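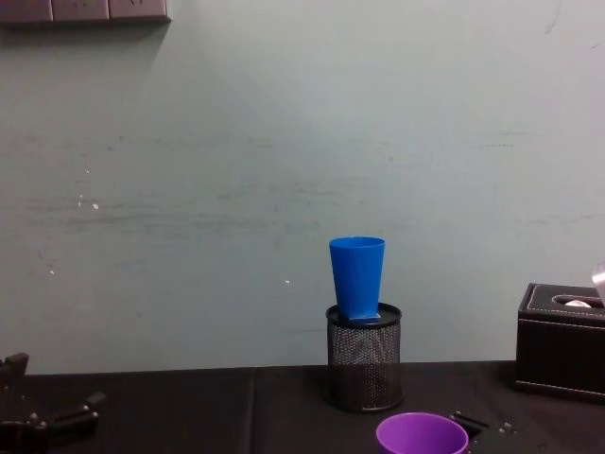

*Blue plastic cup on a mesh pen holder, dark cloth underneath.*

# Pirketti screenshot set

Screenshots from Pirketti, the stacking puzzle game by Tultico, with a short label for each one. The set was put together for people who write level guides or test tools that read game screens.

## What's in it

- 3000 screenshots, PNG, taken on the desktop version
- 164 levels, including the bonus levels in the Egilsson pack
- `labels.csv`, one row per screenshot

Columns in `labels.csv`:

| Column | Meaning |
|---|---|
| `file` | file name |
| `level` | level number as shown in the menu |
| `state` | `start`, `mid`, `won` or `lost` |
| `pack` | `base` or `egilsson` |

## How it was made

Screenshots were saved with Covix, a small capture script that is in `tools/`. It takes one shot every 5 seconds while a level is running. Menus and loading screens were removed by hand. Almost 1000 of the shots come from the Egilsson pack, so it is overrepresented compared to the base game.

## Known problems

- The January patch changed the color of the timer. Older shots still have the gray one.
- `mid` is a loose label. A level two moves from the end is still `mid`.
- Colorblind mode is not covered.

## Use

Labels and scripts are MIT. The game art belongs to Tultico, so check their fan content page before you repost any screenshots. Wrong labels can be reported in the issue tracker with the file name in the title.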